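Notes of the Lindura collection meeting, 30/06/2021

**Present:** Mitali Weerakoon (chair, and taking these notes, so please forgive any gaps), Ebise Feyisa, and the rest of the Lindura group

**1. Where we have got to**

Ebise took us through the June numbers, with her usual patience for interruptions. We now hold 929 recorded examples, of which 545 have been checked and labelled. Warm thanks to everyone who stayed on to finish the folding set — it was a long slog and it does show in the results.

**2. Views through mesh**

We spent a good while on this one. Ebise would like the fixed camera to record more examples with white plastic mesh very close to it, so that the system has to cope with coloured and printed things showing only in small squares. There was some worry that the learner would simply latch on to the grid.

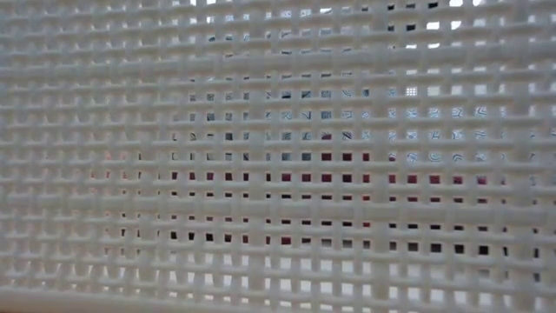 Mitali wondered whether we ought to keep these apart from the ordinary recordings until we know how much they help, and after a fair bit of back and forth that was the general feeling. We settled on 80 to begin with, kept in a folder of their own. Any that are soft on one side should stay in, with a note to say so.

**3. Labelling**

The Brama sheet is still asking for an object name even when the person labelling can't tell what the object is. Please put "unsure" and move on — a guess is far more trouble to us later. Ebise will add it to the list of choices.

**4. Storage**

Mersha is nearly full. We agreed to move the oldest 285 examples over to Usen, once the copies have been checked.

**Actions**

- Ebise: first mesh recordings; "unsure" added to the Brama sheet
- Mitali: copy to Usen, and circulate these notes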